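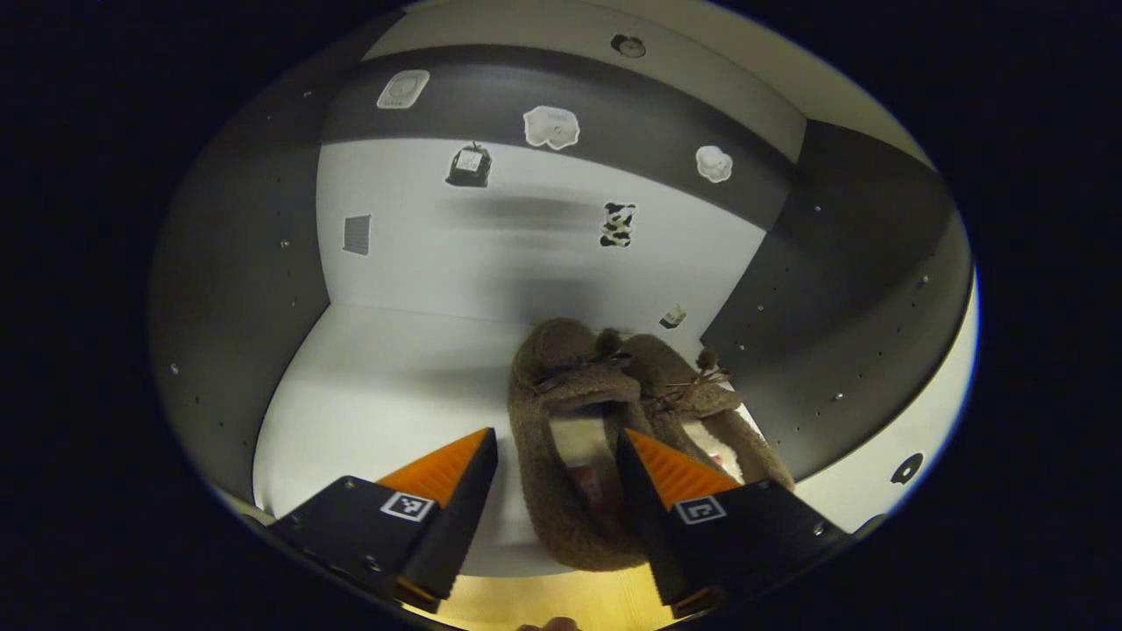
Slippers in the cubby, jaws on either side of the near one.

Hand-held gripper loses one finger's position whenever it goes into a shoe cubby

Posted in: Grippers and hand tools
Asked Tuesday, December 1, 2020

Hi all, long-time reader, first real question. I've been collecting pick-and-place demos with a hand-held gripper (orange ridged pads, a square marker on each jaw, fisheye looking down over the lot) and I've got a fault that is driving me up the wall.

The task is simple. Reach into a small open compartment, close on one slipper, lift it, bring it out, set it down on the wood in front. Then the other one. The slippers are the brown teddy-fabric kind with pom-poms on the toes, and I picked them on purpose since I've got plenty of hard shoes in the set already and nothing squashy.

What goes wrong: the jaw width is worked out from the two markers. Out on the open table it's lovely, smooth as anything. As soon as I'm properly into the compartment, the right marker starts dropping out. Not every time, but I ran 525 recordings over a couple of weeks and 208 of them have at least one stretch where the right jaw's position is missing. The left one hardly ever goes. When one marker is gone my script fills in the last known width, so according to the log the gripper is sitting there wide open while I'm squeezing a slipper. Then the marker comes back and the width snaps shut in a single step. You can imagine what that does when it gets played back on an arm.

And I did play it back on an arm (I know, I know). We have a small bench arm with the same fingers on it. It went in with the jaws wide, waited, slammed closed, and caught the slipper plus the edge of the side panel. It pulled the whole cubby toward me before I got to the stop button. One finger pad came half off its mount. No injuries, but my hand had been in there a minute earlier straightening a pom-pom, and I did not enjoy thinking about that afterward.

Stuff I've tried:

Wiped both markers with a dry cloth. No change.
Reprinted both on matte paper from the Plirnico template, same size as before. Maybe a bit better? Hard to say.
Swapped the left and right marker prints. The dropouts stayed on the right, so it isn't the print itself.
Turned the lamp down. Fewer dropouts, but then the back of the compartment goes murky and the slipper turns into a brown blob.
Tightened every screw I could find on both jaws.

The inside of the cubby has a white floor and back and dark gray sides with little holes in rows, and it's covered in stickers. The floor is very bright under my lamp. I'm using the stock Prunus tracking script with nothing changed except the marker size.

Is this a lighting problem, a script problem or a me problem? And is there any saving the 208 bad ones, or do I bin them? I'd really rather not redo all that, my wrist is already complaining.

3 answers

Answer 1 (accepted)

Oh, I've been through almost exactly this, with a bread box instead of a shoe cubby! I'd say it's two problems that happen to meet, and the second one is the one that can hurt you.

Lighting first. Your markers are black with a white border, and the detector needs to find the edge of that square. Over a brightly lit white floor, the white border and whatever is behind it can wash together, and then there's no square to find. I'd guess you hold the tool at a bit of an angle without noticing (I roll my wrist to the left, always have) and that tips one marker toward the lamp. Turning the lamp down helped, and that fits.

Try this before you touch any code. Leave the lamp at full power but move it off to the side and bounce it off a wall or a sheet of card. Then lock your exposure. If it's on auto, every trip from the table into a white box makes it hunt, and you can lose markers for a moment just from that. Pick a setting where the marker borders are light gray on the preview and not pure white. The slippers will look a little dull. That's fine.

If it's still only the right side after that, stand on the other side of the lamp and do ten picks. If the fault moves to the left marker you've got your answer. If it stays on the right, put a straightedge against that jaw's marker face and see whether the paper is bubbled or the face is leaning more than its partner. Mine had a curl at one corner that I couldn't see until I looked along it.

Now the script. Filling in the last known width is a bad default for a gripper and I wish Prunus didn't ship it that way. A missing marker needs to be recorded as missing. I changed mine so a short gap gets a straight line drawn between the good values on either side, and a long gap marks the recording for review. What counts as short depends on how fast you close. I went with 8 samples, but I'm slow.

There's also a trick if your two jaws are linked and always move together. One visible marker is then enough, and you can mirror it for the other side. Since your left one hardly ever drops out, that could rescue most of your bad recordings without touching the gripper again. Check it first: take a recording where both markers are good, throw away the right one on purpose, rebuild it from the left, and compare. If they match closely, go ahead and run it on the rest.

Please don't replay any of the old ones on the arm until that's done. And when you do, put a limit on how far the width is allowed to change in one step, on the arm side, separate from the recording. Bad data will get through again some day. With the limit in place it closes slowly on something it shouldn't, and you have time to hit stop. I also run every new batch once with the cubby taken away and the arm just miming in the air. Looks silly, catches loads.

Check the finger mount too, before you push that pad back on. Mine had a hairline crack at the screw after a much smaller bump.

Comment from the asker:
Moved the lamp and locked the exposure last night. Thirty picks, one dropout, and it was a tiny one! The jaws are linked, so I'm trying the mirror thing this weekend. And yes, there's a crack at the screw. Ordering two.

Answer 2

Just buy better fingers. I switched to the Essien ones and never looked back, no markers at all, the width comes off a sensor in the handle.

Comment: That's a whole different tool though, and all the asker's existing data is from markers.

Comment from the person who answered: Sure, but they asked what was wrong, and what's wrong is the markers.

Answer 3

Agree with most of the first answer. A few bits to add from the safety end, because I think that got a bit buried.

The part of your post that bothered me most was the hand in the compartment a minute before. On our bench the rule is that if a hand goes past the front edge, the arm is off at the switch, and paused in software doesn't count. We tape a line on the table. It's annoying for a week and then you stop noticing.

Second, fix the cubby down. A light box that slides can come off the table or drag into your lap, as you found out. A couple of clamps at the back or some of that grippy shelf liner underneath would do it. I used Clernard liner because it was in the kitchen drawer, any kind will work. Bear in mind that once the box can't slide, the arm pushes against something solid, so get the force limit turned down before you clamp it.

Third, soft things hide a bad grip. With a hard shoe you'd hear the crunch. With a fluffy slipper the pads sink in and all looks well until they reach the other side of the fabric, and watch out for those pom-pom cords, a fingertip can hook under one and then the slipper won't let go when the jaws open. I'd do the first few runs with the cords tucked down.

One more on the stickers. I doubt they're behind your dropouts, but a busy black-and-white one can give a marker detector something extra to chew on. Have the script print the ID of every marker it thinks it sees. If a number shows up that isn't on either of your jaws, cover stickers one at a time until it goes away.

On saving the old recordings, I'd keep them in a separate folder even after the repair. When we pooled ours with a set of 1000 clean ones we couldn't tell later which had been patched, and we ended up sorting the lot by hand in March.

Comment from the asker:
Printed the IDs, only my two show up, so the stickers can stay. Tape line is down. Shelf liner is a great idea, thank you!

Comment: Does the mirror trick still work if one pad is worn down more than the other? Mine has lost a couple of ridges.

Comment from the author of Answer 1: The markers are on the jaw body, so the width you measure will still be right. Your closed point will be off by whatever has worn away, though. Close it all the way, record that, and use it as your new zero.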